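Jola Matte Wall Paint by Nollberg

By Syafiqah Hartono
4 December 2020
5 minute read

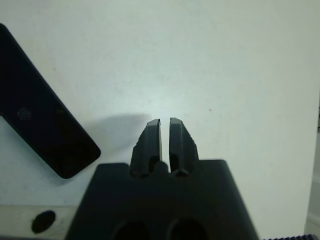 Matte charcoal gray against a pale background.

Jola is the flattest interior paint we carry, and I've been wanting to give it a proper page for ages. We've had it on the shelf since February, and the shop's back hallway, both fitting rooms and most of my own apartment are now wearing it. I keep finding more walls.

It's a water-based paint for walls and ceilings, made by Nollberg in small batches, and what people notice first is how little it shines. You can stand at the end of a hallway with a window behind you and look straight down the wall, and there's no glare, no shiny roller tracks, no patch where somebody touched up around a light switch. The color just sits there looking soft. Dark colors gain the most from this. A charcoal in ordinary eggshell can look like a chalkboard somebody has wiped with a damp cloth, while the same kind of gray in Jola looks deep and even, almost like felt.

Colors

There are 20 colors in the line. Nollberg doesn't tint to match other companies' chips, so please don't bring us one (we've tried asking on your behalf, and they are very polite about it). The grays are the heart of the collection. Pigeon is a warm light gray that goes a little pink in the evening. Slate Roof has some blue in it. Stove is the darkest, a charcoal with no green in it at all, and it's my favorite thing we sell — I did the wall behind my bookshelves in it and then did the bookshelves too.

The whites are quieter but worth a look. Oat is creamy without going yellow. Plain Milk is the one to use on a ceiling when the walls are dark, and it's what most people end up buying alongside Stove. If you want color, the brick red and the moss green both cover well, and the mustard is gorgeous but needs a third coat over anything dark.

Sample pots are the way to go here. Paint a big piece of cardboard and move it from wall to wall for a day or so, including after the lamps are on. Stove in a north-facing room is a different color from Stove next to a sunny kitchen window, and you'll want to meet both of them before you buy a gallon.

Putting it on

Two coats for most walls. Stir it well, all the way down to the bottom of the can, and then stir it again at the halfway point, especially with the dark colors. The pigment settles more than you'd expect if you're used to big-box paint.

Use a short-nap roller. We stock one made by Prona that leaves a very fine texture, and it holds up to washing, but any good microfiber roller will do. Work top to bottom in sections you can reach easily, keep a wet edge, and don't go back over a spot that has started to dry. That last one matters more with Jola than with shinier paints. If you spot a thin patch, leave it alone and catch it on the second coat!

Wait 2 hours between coats in a normal heated room, longer if it's damp. You can hang pictures the next day. Leave it two weeks before you try washing anything off it.

New plaster needs a primer. Bare wood needs a primer and a light sanding. Old oil paint needs a good scuff with sandpaper first, or the new coat can peel at the corners later on.

How tough is it?

Tougher than very flat paints used to be, and still not as tough as semi-gloss. You can wipe off fingerprints with a soft damp sponge. Scrubbing will leave a slightly polished spot, and on Stove you'll see it when the light comes in sideways. For a mudroom or a stairwell with small children in it, I'd go with the satin from the same maker.

Bathrooms are a maybe. Raimo Valtonen at our front counter has had Pigeon in his for two winters, above the tile and away from the shower, and he's happy with it. I wouldn't put it inside a shower area or right behind a sink.

Touch-ups are where it shines (sorry, wrong word). Because there's so little sheen, a small brush and a dab of leftover paint will hide most scuffs. Store what's left in a jar filled close to the lid, label it with the color and the room, and keep it somewhere that doesn't freeze.

Sizes and ordering

Jola comes in sample pots, quarts and gallons. One gallon covers 200 square feet with two coats on a smooth, primed wall. Rough plaster drinks up more, and so does brick. If you're between sizes, get the extra quart. Batches vary very slightly, and it's nice to have enough of one batch to finish a room, or at least a whole wall. Each can has its batch number on the lid, and when you order several gallons together we pull them from the same batch.

Nollberg started mixing paint in 2000, and the line is still short enough that every color is kept in regular production. Sample pots are always here. Gallons of the less common colors sometimes take a week to come in, with the moss green being the usual slow one.

Opened cans can't come back. Unopened ones can, as long as they haven't been left in a cold garage.

What goes with it

The Prona short-nap roller and tray, an angled brush for cutting in, and the Kiiskinen linen drop cloth, which is heavy enough to stay put on a wood floor and gets better looking the more paint you spill on it. Mine has a fair bit of mustard on it.

Questions about color are welcome any time. Ask for Rokeya Liyanage if you're stuck between two grays. She'll want to know which way your windows face and what color the floor is, so have that handy.

Contact us | © 2020 | Back to top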